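Keeping Homemade Frozen Treats Good in a Small Freezer

Posted December 25, 2020 in Kitchen Tips

My freezer is the small kind, with 3 drawers and a door that does not like to close when the bottom one is too full. In September I started to make fruit pops and little frozen yogurt bites every weekend, and very fast I had a problem. Everything smelled of onion, and the pops had a thick coat of ice on them. So I changed some habits, and I write them here for people who have the same kind of kitchen.

Freeze first, pack later
Put the bites on a flat tray with baking paper and leave them uncovered until they are hard. For my size, one big spoon each, two hours is enough. After this you can put them together in one bag and they will not stick. If you pack them soft, you get one large brick and you will need a knife.

Press out the air
I use the simple zipper bags from Makari, the medium ones. Close the bag almost to the end, push the air out with your flat hand, then close the last bit. For fruit pops I wrap each one in baking paper before it goes in the bag. It takes more time, but the paper comes off clean and children can hold it.

Keep the smell away
Onion, fish and garlic bread go in the bottom drawer, sweets in the top one. Also the onion gets two bags. A small open cup of baking soda in the back of the drawer helps a little. I change it when I remember.

Molds that are difficult
My Grosik mold is stiff and the pops do not want to leave it. Hold it under lukewarm water and count slowly to ten, then pull straight up and do not turn the stick. The Rurkon mold is softer, and there I only push from the bottom with my thumb. Do not fill any mold to the top, because the liquid grows when it freezes. Leave a space as wide as your small finger.

Sticks, toppings and other small things
Sticks, bag clips, sprinkles and chopped nuts were always lost in my kitchen drawer. Now they live in boxes with small sections, close to the place where I work. Choose a box you can see through, so you do not open four of them to find the sprinkles. Wash it by hand and let it dry with the open side down. 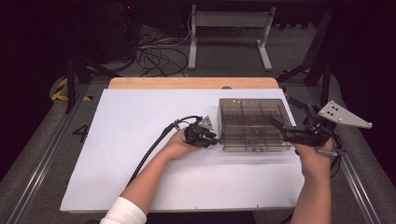 A clear brown box with many small compartments.

Write the date
I put a piece of paper tape on every bag, with the name and the month. Pencil stays readable on cold tape, my blue pen did not. Yogurt bites I like best in the first month. Fruit pops can wait longer, but the taste of berries becomes weak.

When ice comes anyway
If there is only a little frost on a pop, wipe it with a dry paper towel and eat it soon. If there is a lot, I put the pops in the blender with some milk and drink them.

Filed under: Freezer, Storage, Sweet things
3 comments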